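Setting a grasp force limit for awkward handles

If you've been following the Clamon setup pages, you'll have a gripper that opens, closes and reports its width back to the planner. Lovely! Now we get to the part I put off for far too long myself, which is teaching the controller how hard to squeeze. I'm writing this for the Honbridge build of the driver, so if you're on the older Wetmont branch a few names will be different, but the idea carries over.

Start by opening grasp.yaml and finding the line called close_effort. Ours shipped at 150, in the driver's own units, and that's plenty for a solid block but a bit rude to anything with a thin stem. Change it to 84, save, and restart the driver node (a reload won't pick it up, and I lost most of a Friday to that).

Next, set settle_ticks to 6. The controller will then wait for six steady width readings before it tells the planner the grasp is good. Sevim Gezer had ours at two for a while, and the arm kept setting off on its lift while the fingers were still closing.

Now run the grasp on its own, with no lift and no transport - just close, hold, and watch the width plot. You want a quick drop and then a flat line. If the line keeps creeping downward, the fingers are either squashing something soft or sliding along a taper, so nudge the grasp pose along the handle and try again before you touch the effort value.

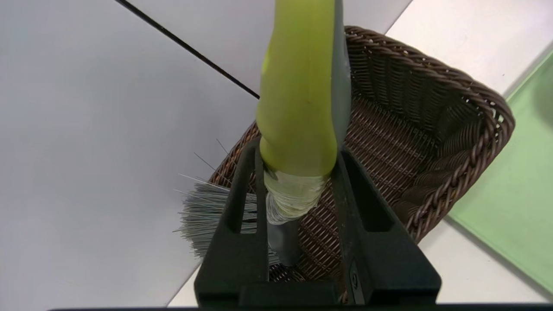

Once the plot stays flat, turn the lift back on and keep max_speed at 100 millimetres a second for the first few goes. Jui-lin Tse likes to log every one of these under the object's name, and I've come round to it, as you'll want the numbers again when you add a similar tool in March and can't remember a thing about this one.

Brushes deserve their own entry in the object file, by the way. Bristles give the depth filter a dreadful time, and the segmenter will happily fold them into whatever is behind. Set grasp_region to handle_or_neck, leave the head out of the collision shape, and pad the place pose a little so that the planner keeps some room above the rim of a basket or tray. The padding goes in place_offset_z, in metres. I typed mine in millimetres the first time and the planner refused the whole job, quite rightly.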